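Baskets, Floors and the Big White Desk: The Gallery

Welcome, and thank you for stopping by! This page has been a long time coming. I promised Awuor Mohamedi back in March that I would put up something on the workroom as soon as the furniture was where we wanted it, and then of course we moved the furniture again (twice, if you count the afternoon with the rug, which I would like to forget).

For anyone new here, Rulico is our little home goods blog, and this gallery goes with the long post on sorting and storing things in baskets. So many of you wrote in with questions about the desk and the floor that it seemed easier to gather it all on one page than to keep answering in the comments, though I do love the comments, so please keep them coming.

The floor is a light wood herringbone, and it was the thing I fell for first. Herringbone does ask a bit more of you when you sweep, and I go along the zigzag with a soft brush and then once more the other way, but it makes even a plain room feel looked after. My aunt had a floor like it and waxed it every spring on her hands and knees. I am not nearly so devoted.

The desk is white and rectangular, with an angled cut-out in one edge, on a white metal frame with long foot bars. I wanted a plain surface for the sorting, something that would let the warm color of wicker do all the talking, and I'm still pleased with that choice every time I come in with my coffee.

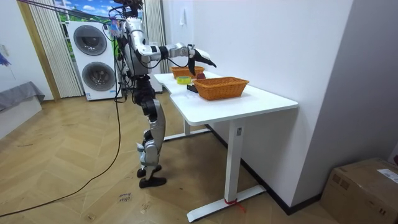 Wicker takes very little care, which is a good part of why I keep recommending it. Dust it with a dry paintbrush, the cheap kind, and get right down into the weave. The orange-brown shade is my favorite by far, and I like to put a larger rectangular basket nearest to hand and keep a second one farther back on the desk for whatever I can't make up my mind about.

If you are lining yours, cut the cloth generously and fold it over the rim, then wash it before you stitch anything down. I learned that one with a very nice piece of linen!

Page last updated April 2, 2024.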